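Plasley Two-Arm Table Unit: Set-up and Use
Section 3. Clearing a table 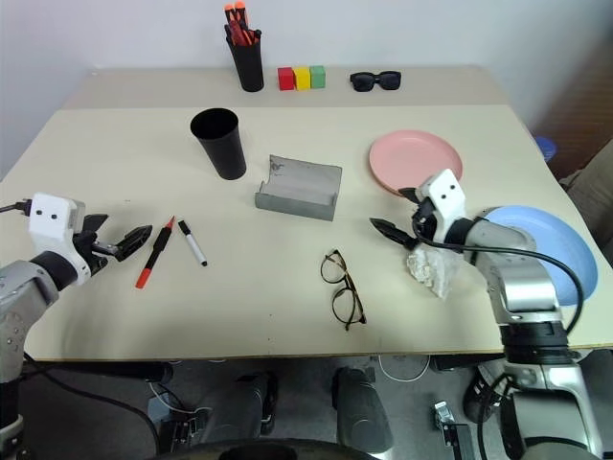
3.1 What the unit can be expected to do

Read this part before you plan any work. People who are new to the unit tend to expect either far too much of it or nothing at all, and both lead to wasted afternoons.

The unit can pick up small, firm things that lie apart from each other and put them somewhere you have shown it. Markers, cubes and empty cups are well within reach. It can move a light plate if the rim can be gripped. It is slow. A person will clear the same table several times over while the arms are still on their first go, and you should not buy or borrow the unit in the hope of saving time on a job like this one.

Glasses are harder. The temples are thin and the fingers often close on one of them and turn the whole pair over. Clear plastic bags are harder still, as the unit may not find the edge of the bag or may grip only a fold. Treat both as work for an attended run.

It cannot decide what counts as tidy. Someone has to choose where each thing goes, and that choice has to be the same each time.

3.2 Before you start

1. Read sections 1 and 2 and check that both arms are clamped to the table.

2. Run the cables so that each arm can bend and stretch fully without pulling on them. Move the arms by hand with the power off to check. Cables under the table must be kept off the floor where people walk.

3. Wipe the tabletop. Crumbs and grit get under plates and scratch the surface when a plate is pushed.

4. Find the stop button and put it where the person in charge can reach it while seated.

CAUTION: Keep hands, sleeves and hair away from the table whenever the power is on. An arm that is standing still may be waiting for its next move.

3.3 Laying out the things

5. Put the cups and holders down first and leave them in the same place for every run. A marker is far easier to drop into a wide cup than into one that is already full.

6. Set out the loose things with a gap of at least two finger widths between them. Markers that touch may be picked up as a pair.

7. Keep tall things towards the back. If they stand at the front, an arm may knock them while reaching past.

8. Put plates flat, with part of the rim clear of everything else.

Note: Do not use good crockery or your own reading glasses. Emil Aigner keeps a box of old pairs for this at the Hunen workshop, and you may ask him for some.

3.4 Running the job

9. Switch on the unit and wait for both arms to reach their rest position.

10. Choose Clear Table from the menu, then choose One Arm or Both Arms. Use One Arm for your first three runs.

11. Stay with the unit. If a gripper closes on nothing, it will try 2 more times and then go on to the next thing.

12. When the job ends, write down anything left on the table or put in the wrong place. Femke Cuypers collects the sheets for Cillemel.

13. Press Rest and switch off before you reach in to set the table again.

CAUTION: Do not help the unit by nudging a thing towards the gripper. Press stop, move the thing, and start again.

3.5 If something goes wrong

The gripper pushes a marker along and does not lift it. The fingers are coming down too high. Repeat the height check in section 2.

A plate slips out. The rim may be too shallow for the fingers. Try another plate, or leave plates out of the job. On the Mulder trial in April almost all the dropped things were plates — the rubber finger covers have been changed for thicker ones, but older units may still have the thin type.

The arms stop over the middle of the table and wait. Each is giving way to the other. Press Rest and run the job with one arm.

3.6 Leaving the unit on its own

Do not. Nele Van Wijk and Pao-chu Yen have both asked whether it could clear up overnight, and for the present the answer is no. A dropped thing can roll under an arm, and the unit does not look for it there.

Section last changed 5/10/25, G. Van Damme. Washing and drying are not covered in this manual. For wiping surfaces, go to section 4.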